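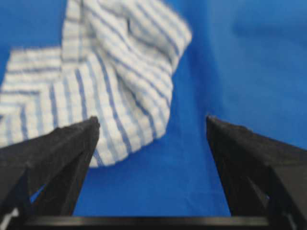

Kirkbridge Residents' Board > Shared Kitchen and Laundry > Striped towels: folding and storage

Thread started 16 Dec 2022
5 replies

Evdokia Fragkou
Moderator
Residents are asked to note that the striped kitchen towels are to be folded before they are returned to the shelf. Towels left in a heap on the blue table cover will be collected and washed again. The approved fold is in half lengthwise, then in half twice more. The shelf beside the sink holds 32 towels folded in this manner. Please direct any comments to this thread.

dcao_Bamatside
Member
Thank you for the notice. I would ask that the fold be reconsidered. At the Bamatside building we folded kitchen towels in thirds, and the stacks remained upright. Towels folded in half twice after the first fold are thick at one side and tend to slide forward when the cupboard is opened.

Cường Trình
Member
I do not agree with the previous poster. Folding in thirds requires that the edges be lined up by eye, and most residents will not do so. The stripes provide a straight line to follow when folding lengthwise. I have used the approved fold since July without difficulty.

diem_ung
Member
May I raise a separate matter. Certain towels are being placed on the shelf while still damp. I removed 2 last evening that had begun to smell. I respectfully suggest that the notice address drying before it addresses folding. A towel that is bunched up will not dry in the middle, whichever fold is later applied.

Evdokia Fragkou
Moderator
The point regarding damp towels is accepted. The notice will be amended to read: "Towels must be hung on the rail until fully dry, then folded and shelved." The request concerning thirds has been noted. The fold will remain as stated for the present.

dcao_Bamatside
Member
I accept the decision on the understanding that it may be reviewed. Would the moderator please confirm whether the rule also applies to the plain towels in the Vukham wing? Those are smaller and, in my view, do not need the final fold.

Reply to this thread | Report a post | Back to Shared Kitchen and Laundry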